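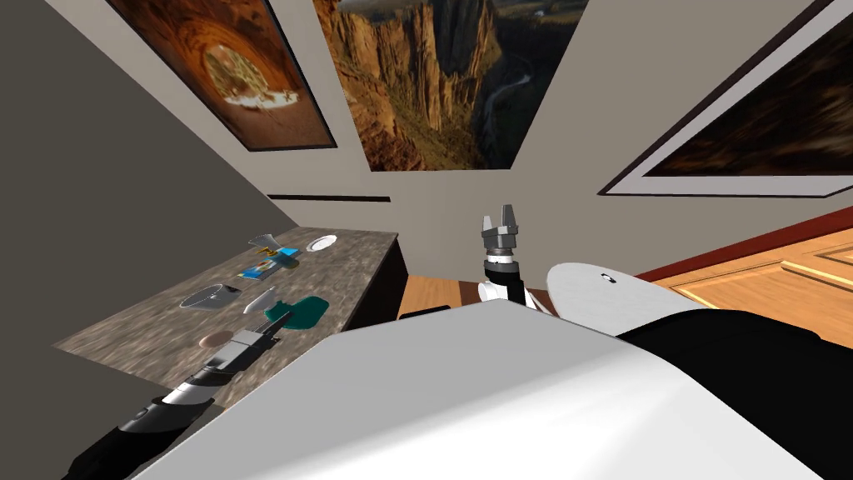 Workplace Automation, Counter Service Group

Butis two-arm counter unit

The Butis is a two-arm robot for clearing and resetting counters in staff kitchens, break rooms and small serving areas. It picks up items one at a time, sorts them by type and puts them where your site plan says they go. Each arm has its own gripper with gray fingers, and a smooth white shell covers the body.

What it handles

Counter work is mixed work. A plate, a cup on its side, a small flat box and a round disk all need a different grip, and they are seldom in the same place twice. The Butis can use one arm to reach toward an object near the front edge while the other stays open and ready. Items it does not recognize are left alone and listed on the shift screen.

Each unit ships with a library of 1,000 household and kitchen objects. Your own items can be added on site.

Simulation first

Every layout is built and run in Urkodent, our simulation package, before a unit is delivered. You send us counter heights, door positions and a list of what usually gets left out. We model the room and run the job there with the same arms and grippers. Changes to the layout are made at this stage, when they cost very little. Most sites need four rounds before sign-off.

What changes for your staff

The Butis takes over the repeat part of the job: picking up, sorting and setting down. It does not wipe surfaces, handle hot liquids or decide what to throw out. Those tasks stay with people, and so does the final check.

At the Melnyk office building, kitchen staff used to clear the counters on every floor between meal times. Lorne Marchand, who runs the day shift there, moved two people from clearing to food prep in April. "We had to rewrite the rota," he says. "The clearing was in everybody's job description, so we went through those one by one. The first couple of weeks were slow. People kept tidying up ahead of it out of habit."

We recommend talking with staff before the install date. Our onboarding lead, Lucie Beaulieu, holds a session on site for each shift. It covers the stop button, the shift screen and how to add an object. Staff do not need programming skills.

Working near the unit

The arms slow down when a person comes within reach and stop on contact. Anyone can pause the unit. Only a named shift lead can restart it after a contact stop.

Ordering

The Butis is sold and serviced by Fulitska. The price includes the Urkodent room model, staff sessions and 17 months of service. Spare gripper fingers come in packs of 5. To ask for a quote, send your floor plan and shift times to the Fulitska sales desk.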